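Speaker notes: The slip that passed every check
Sigrun Engström, with bench data from Tamás Kocsis
Slot: 20 minutes plus questions

Slide 1. Title

Say who we are and move on. The talk covers one fault on one cell. The cell puts small bottles into cartons for Drostcombe, who pack sample kits. The arm control is the Tosier package, the fingers are our own design, and the job was known in the building as Jasamura.

State the fault in one sentence: the gripper reported a good hold on bottles that were sliding through it.

Slide 2. What the cell does

Bottles lie or stand on a wooden table. The arm picks one, lifts it, carries it over a cardboard box and lets go. No conveyor, no fixture. The mix of shapes is deliberate, as the customer changes the kit contents often and does not want to pay for trays.

Two fingers, parallel motion, one motor. The controller knows finger position and motor current. It does not measure force at the contact and it has no sensor on the finger faces. Repeat this point if the audience looks new to grippers, as the rest depends on it.

Slide 3. How a hold was judged

At the time of the fault, a hold was accepted when two things were true after closing:

Finger gap larger than the empty-close value
Motor current above threshold for the full settling time

Both were tested once, at the end of the close. Neither was tested again until release. The camera at the wrist was used to find the bottle and line up the fingers, and its output was ignored from the moment the fingers began to close.

Slide 4. The long run

We ran 1000 picks before handover. The log shows all 1000 as good holds. The box count did not agree. Tamás went back through the wrist video and marked each pick by hand, which took him most of a week. He classed 723 as sound from close to release. The rest had visible movement of the bottle between the fingers at some stage, and of those, 17 ended with the bottle dropped outside the box.

Pause here. The 17 are what the customer saw. The larger group is the actual fault, and we would have shipped it if the drops had happened to land inside the box.
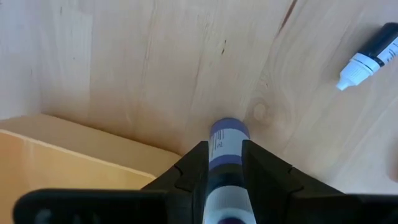 Page last changed: 2020-07-25

Slide 5. The view from the wrist

Leave this up while talking. The small bottle is upright between the two fingers, with its far end at or close to the tabletop. A dropper bottle is lying on the wood further out, and the box is at lower left.

Ask the room whether this is a good hold. Most people say yes. A still cannot settle it, and neither can a single reading of gap and current. Both give the state at one moment, and slip is a change between two moments.

Point out how narrow the slot between the fingers is. Much of the bottle is covered by them from this angle, so there is not much surface left for the vision side to follow. The printed areas towards the far end are the most useful part, even though the characters are too small to read. We need them as a pattern to track and have no interest in what they say.

Slide 6. Cause, part one: the contact

The finger faces were printed flat. A flat face on a round bottle gives a line of contact, and any error in wrist angle shortens that line. At three degrees of error the contact on the bench samples was down to a short patch near one end of the face. The bottle could then turn about that patch and work its way out.

Printing also left the layer lines running along the direction of pull. We had chosen that orientation for strength and had not thought about friction at all.

Slide 7. Cause, part two: the threshold

The current threshold was set using a rigid test cylinder. A bottle with thin walls gives a little under load, and the motor carries on closing, so the current rises through the threshold while the wall is still moving. The controller stops there, the wall relaxes, and the holding force falls. The gap is still well above the empty value. By the rules on slide 3, everything is in order.

Tamás measured the drop in force after closing with a small load cell between the fingers and a cut section of bottle wall. In the worst samples nearly half of the force had gone within two seconds. Do not quote this figure for other bottles. It depends on the wall, the fill and the room temperature, and we tested a narrow range.

Slide 8. Cause, part three: the log

The log entry was written at the end of the close and was labelled "pick OK". Everyone who read it, including me, took it to cover the whole pick. It covered the first part of the pick and nothing later.

If time is short, cut slide 7 and keep this one.

Slide 9. Safety

The bottles in the trial were filled with water. A dropped bottle was a nuisance and no more. The customer's contents are mild, but some kits go to people who would use the same cell for worse things, and the risk assessment had accepted "gripper confirms hold" as a protective measure against spills. It should not have been accepted. A signal that is read once cannot protect a movement that lasts several seconds.

There was one further point. After a drop, the arm continued to the box, opened, and returned for the next bottle. On two occasions it came back while a dropped bottle was lying in its path and pushed it off the table. An operator reaching in to catch a bottle would have been inside the working area with the arm moving. There was no injury, but the incident sheet was raised as a near miss and the cell was stopped until the change on slide 10 was in.

Slide 10. What was changed

Finger faces now have a shallow V cut along the gripping side and a bonded rubber strip.
Closing is done in two steps: close, wait, close again to the same current.
Gap is read throughout the carry. A change beyond the set band stops the arm.
Wrist video is compared before lift and after lift. Movement of the label pattern stops the arm.
The log entry is now split into "closed", "lifted", "carried" and "released".
A stop calls the operator and holds the arm where it is. It no longer carries on to the next pick.

The guard on the operator side was also extended. It was Chávez who supplied the panels, at short notice.

Slide 11. Results so far

The repeat run was cut short at 764 picks by a worn cable in the wrist, unrelated to the fault. In those 764 there were no drops outside the box. There were stops, and a fair number of them were false: the video check objects to changes in light, and it objects to glossy labels. Drostcombe find the false stops annoying. We have told them that the band will not be widened until the full run has been done again, planned for September.

Slide 12. Open questions

We cannot yet separate the effect of the rubber from that of the V. Both were fitted on the same day, which was poor practice on our part.

The rubber will wear. There is no inspection interval yet, only a note on the cell asking for a look at the start of each shift.

Bottles lying on their side are picked by a different routine, and that routine has had the new faces but not the video check. Expect a question on this. The answer is that it is not released to the customer.

Backup, if asked

Why no force sensor: cost, cable routing through the wrist, and the size of the fingers. It was considered again after the fault and is still possible.

Why not suction: the round sides are too small for the cups we had, and the caps vary too much.

Raw video: available on request from Tamás, with his marking sheet. Please use his definitions of movement if you intend to compare figures with ours.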